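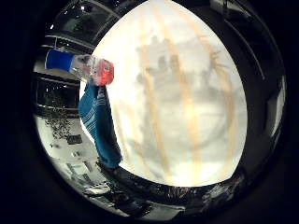 About Tranosia

Tranosia is a local news site covering courts, police and city politics in Silesau and Ibarra. Edeltraud Haberkorn started it on 28 June 2005 as a mailing list with 80 readers.
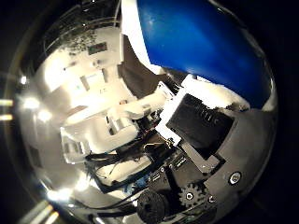 We read the charging papers before we write about an arrest. A first police account can bend things as badly as a polished chrome ball does, so we name a suspect only after charges are filed. If charges are dropped, the story is updated at the top.

We don't run booking photos. Court dates are listed on the Itis page. 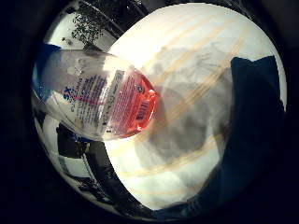
Campaign coverage follows the same rules. We take no ads from candidates or parties. Members pay for the site, and donations over $200 are listed every July.

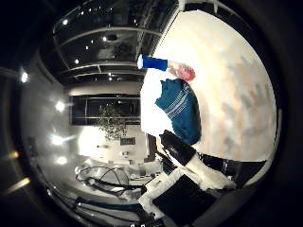
Renate wrote to us that the court list is the only part she reads, and that it should go up earlier in the morning. It now goes up at 7.

Corrections: use the form on any story.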